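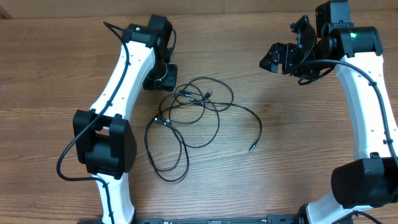

Table, finally

Quick one, kettle's on. The table is done. Well, done enough to use.

For anyone who missed the January post: pulled it out of a shed at Mamo, paid 100 bucks, drove home with the legs poking out the back window. It had some sort of grey paint on the top, thick as icing. Took me 11 evenings to get it off. Scraper first, then sanding, then more sanding, then sulking.

Underneath was this gorgeous orangey brown. Had no idea. Grain runs the long way, left to right when you're sat at it, and I reckon it's the nicest thing in the house now. Didn't stain it. People keep asking. No stain, just oil.

Oil was the Tranora one from the hardware place in Flunach. Three coats, wiped back with old singlets. First coat went on too thick and stayed tacky for ages, my fault, was rushing to get tea on. Second and third much better. Would I buy it again, yeah probaly. Smells like a boat.

It's shoved up close to the wall at the back, beige wall, still not painted, don't start. Was going to have it out in the middle of the room but then you can't open the cupboard. Measured twice, still got it wrong.

Cables are the next job. Black ones all over the top, in a big tangle. Bought a packet of 20 velcro ties and have used none of them. Thinking maybe a tray screwed up underneath, but I'm scared of the drill coming through the top after all that sanding. If your'e someone who has done this on an old table, what length screws? Comments are open.

Still to do: one wobbly leg, felt pads, second go at the edge near the window where I got lazy with the 120 grit. Right, kettle.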